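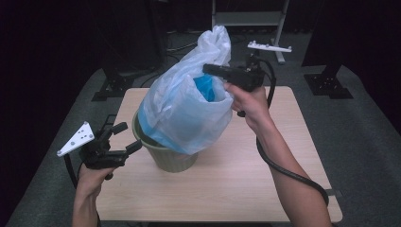 4. Liner Changes with the Rana Hand Tool

The Plustel brochure says Rana "frees staff from routine work." At Grevport the staff still change liners. They now do it holding a tool in each hand.

4.1 Set the bin on the table.
4.2 Take one tool in each hand.
4.3 Pinch the liner and lift. Do not yank.
4.4 Log the change. Stop at 20 per shift, whatever the screen suggests.

CAUTION: Keep fingers away from the pivots.
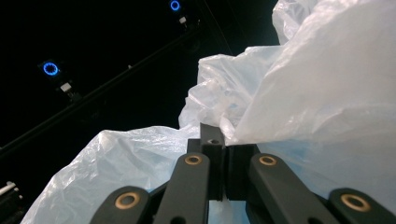 Thin film is the weak point of the whole plan. It creases, slides and bunches up over the black finger links — check the brass-colored bushings for caught plastic before you close the tool again.

Note: Extra time spent on 4.3 is paid time. Report disputes to Rhun Parry, extension 608.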